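手持夹爪夹透明软袋老是打滑，指尖该怎么选？

发布于 3月19日 星期四　　发帖：软袋苦手

各位好，我们小组最近在比两款手持夹爪，一款是 Tresidley 的，一款是 Lerkham 的，都带鱼眼相机。夹盒子、夹瓶子两家差不多，一换成透明小塑料袋就头疼了：Lerkham 那款十次里总有几次从指缝里滑出去，Tresidley 好一点，可是经常只捏住一层皮，一提就歪。预算只有400块，想先从指尖下手，不想动相机。有没有人专门试过软袋？指尖是硬的好还是软的好？还有，相机看透明袋子反光很厉害，这个有救吗？

桌边老张头

软的！别犹豫。我去年11月换了一批软指尖，袋子立马听话多了。硬的夹纸盒还行，夹袋子纯靠运气。

Hutapea用户_816

楼上说得太简单啦，软硬只是一半。我自己拿2款对着试过，同一个袋子、同一张桌子，每款夹18次，感受是下爪的角度比材料影响还大。竖着直直往下戳，袋子会被指尖推跑；稍微斜一点，先让一边指尖贴住桌面，再慢慢合拢，就能把袋子边上的褶子兜进来。合拢速度也要压下来，我一开始图快，吃了不少亏（别学我）。

反光这个，我的办法比较土：录之前先看一眼画面，袋子上要是一片白，就把袋子转个方向，或者人换一边站。白桌面配透明袋本来就难认，袋里装点有颜色的东西会好很多，不然回头标数据眼睛都要瞎了。控制器我用的是 Nelavgate，力度那一栏调到中间偏低就够，调太高袋子会被挤跑。

贴两张我们这边的，你对比一下离袋子的远近：

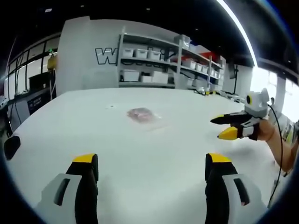
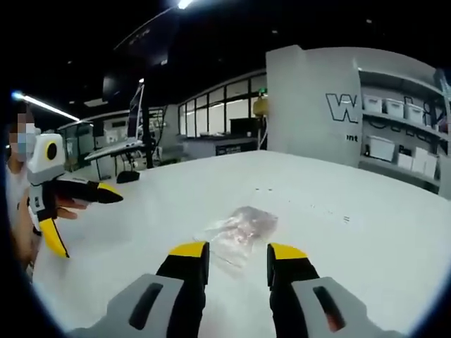
两张都是夹爪上的相机视角，黄色指尖张开，袋子在白桌面上，还没合拢。

夜班搬砖

我觉得别折腾指尖了，直接换吸盘吧。不过吸盘碰到皱袋子也漏气，哈哈，当我没说。

评论

软袋苦手：谢谢！斜着下爪这招明天就试，之前我一直是直上直下的。

路过的小陈：同问，冷冻过的袋子表面有水汽，软指尖还好使吗？

桌边老张头：有水汽就擦干再夹，我那边都这么干。

联系我们　|　版权归原发帖人所有，转载请注明出处　|　返回顶部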